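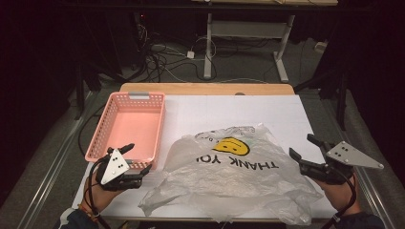
I finally got to the Saltari open day in March, after missing it last year with a cold, and I've been boring everyone at home about it ever since. It's on the first floor above the Karex showroom, so I walked past the door twice.

I'd gone for big robot arms, I'll admit. What I ended up liking best was the demo where a person does the job with a gripper in each hand and the robot learns from the recordings. Shopping bags and baskets, that sort of thing! Narendra Tomar was running it and he was very patient with my questions. He told me they had 1048 recordings of plastic bags alone and wanted far more – bags are horrible, apparently, they never lie the same way twice. I could have told him that from the cupboard under my sink.

They let visitors have a go, so I queued for about 37 minutes behind a school group. My word, it's hard. You've only got two stiff fingers on each side and the bag slides off wherever it likes. I managed 4 tries before my wrists gave up. Sarla Tripathi, who I'd got chatting to in the queue, was miles better than me and got a round of applause.

Tea was 50p and the biscuits were gone by three. I missed the Jendodell talk upstairs completely, so if anyone went, do tell me what it was like. I've put my name down for the next one and my sister wants to come too.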